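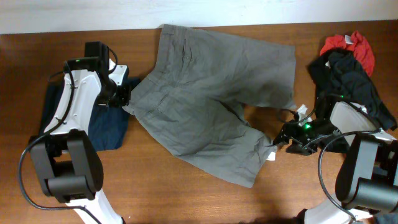 Why small companies should stop renaming themselves

Three of my clients asked me last year to help them find a new name. All three had a perfectly usable name already. When I asked what was wrong with it, I got the same answer in different clothes: it feels old, it does not say what we do, our competitor has a better one. I refused two of these projects and accepted one, and I regret the one I accepted.

I should say first that I make part of my living from naming. So I am arguing a little against my own wallet, and the reader can decide if this makes me more honest or only less practical.

The project I accepted was for a company that sells booking software to small hotels. It was called Wudden. I agree that Wudden is not a beautiful word. It comes from a mistake the founder made when he registered the company, and in some accents it is difficult to hear the difference between it and "wooden." But the company had 633 hotels as customers, and all of those hotels had the word Wudden written somewhere: on a sticker near the reception computer, in the instructions for the night staff, in the bank transfer they approved every month. A receptionist who had a problem at midnight said "call Wudden," and the other receptionist knew who to call.

We changed it to Brilto. We tested it in five languages, we checked the domain, we made a nice presentation. The workshop participants liked the sound. They said it was bright and light and modern. I also liked it, and I still think it is a better word than the old one, if you put the two words alone on a white page.

Customers do not meet a name alone on a white page. They meet it in the subject line of an invoice, when they are tired. In the first months many of the hotels did not pay, and it was not out of protest. They did not recognize the sender. Some believed it was a fraud and wrote to the old address to warn the company that somebody was imitating it. The support team spent most of October explaining who they were to people who had been with them for years. And up to 40 hotels left in that period. I cannot prove that the name was the cause for each of them, but when a customer has to stop and ask who you are, he can also ask why he is paying you.

There is an argument on the other side and it deserves a fair hearing. Duarte Macedo, with whom I have shared an office and many disagreements, believes that a name is like the front door of the shop. If the door is ugly, he says, you lose the people who never come in, and you will never count them because they never came in. It is a clever argument, and I do not have a complete answer. It is true that we see the customers who leave and we do not see those who never arrive.

But I notice that this argument can be used to defend any change at all. The invisible customer always agrees with the person who wants to do the project. He would love the new name, and he would also love the new color and the new slogan. I prefer to listen to the customer who exists and who has an opinion about his invoice.

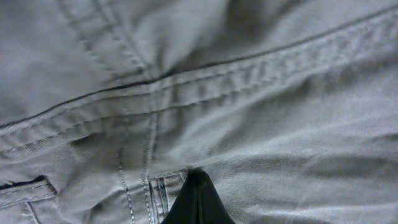 I think also that the wish for a new name is very often a wish for something else. One of the two clients I refused was Doria, a small maker of office chairs. The owner, Vusumuzi Mokgethi, was convinced that the name sounded like a brand of perfume, and that for this reason architects did not take his chairs seriously. We talked for a long afternoon. At the end of it I had understood that the architects were waiting too long for their samples, and that the catalog did not contain the measurements they needed for their drawings. He knew this already. It was only more pleasant to discuss the name.

I do not say this to make fun of him. Fixing the samples meant a difficult conversation with his supplier and more money held in stock. A new name can be bought from a person like me, and it arrives on a fixed date with a small party. I understand very well why somebody would choose the party.

Are there cases where I would change the name? Yes. If the law obliges you, if two companies merge and neither side accepts the name of the other, or if the word is an insult in a country where you really sell. I would not include "if you plan to sell there one day." I once helped a young company, Kioko, to investigate if its name was safe in markets it had no plan to enter before many years. The report was long and expensive and I doubt that it was ever opened again. They kept the name, which was good, but they could have kept it for free.

For all other cases I now propose a small exercise before I send any offer. Write to 500 customers under your present name and ask them what they would tell a colleague about you. Do not ask if they like the name. Read all the answers yourself, also the boring ones. If the name appears in the complaints, call me and we will speak about it. In my experience it almost never appears. What appears is the delivery time, the phone line, the page where you cannot find the price.

Wudden, I am told, is still what the receptionists say. The sticker at the desk says Brilto, and next to it, in one hotel I visited, somebody had written the old name by hand with an arrow.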